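The clock at Trindton is going again

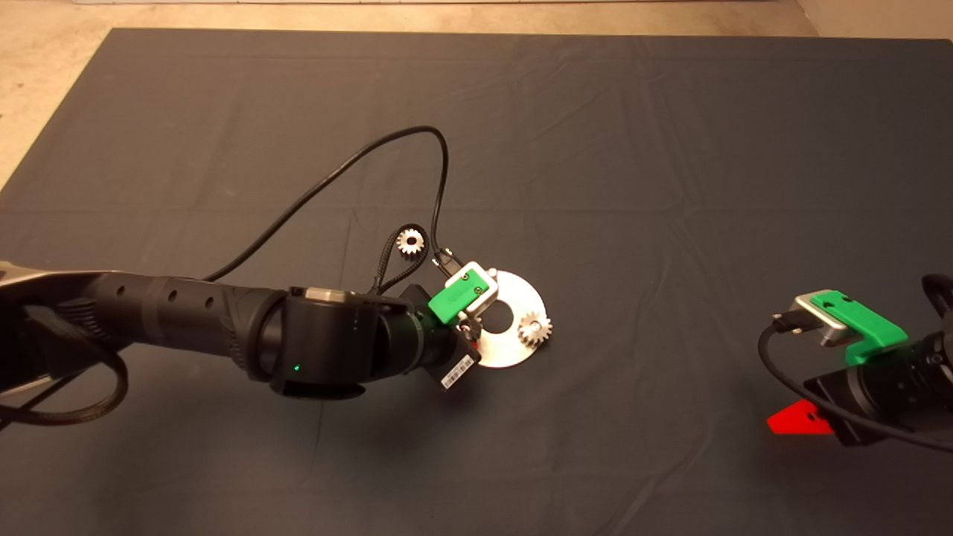

I've had more emails about the Trindton market clock than about anything else I've put in this newsletter, so I'd better catch you all up. She's running! She was started at eleven in the morning, early in August, and she's been keeping decent time ever since (a bit fast in the warm weather, but aren't we all).

For those who joined us recently, the clock stopped the winter before last at twenty to four and stayed there. I got quite fond of it being twenty to four, to be fair. My bus was never late. But the bakery people missed the chimes and so did I, once I noticed they'd gone.

The trouble was in the going train, where one of the old wheels had worn so badly that its teeth were practically hooks. Nkrumah Boateng took the whole movement down the ladder in pieces, which meant 22 trips, and had it on his bench in Sornarville until the end of July. He let me come over and watch him clean the pivots one afternoon. I asked far too many questions and drank most of his tea. Did you know you can polish a pivot for an hour and still not be happy with it? I'd have given up after five minutes and gone for a sandwich.

The bill came to £3309, a good bit less than we'd feared, and the plant sale and the quiz between them covered all but £80. If you've still got a collecting tin at home, please drop it in at Tetteh's shop before the end of the month.

Winding is back on as well. It's 60 turns for the going side and rather more for the strike, and your shoulders will know about it the next day. I'm doing the first few weeks myself but I'd love some company, especially from someone taller than me, as the crank is set very high. Flat shoes, please, and bring a torch, because the bulb on the second landing has gone again.

Next time: the path by the allotments, and I've got opinions.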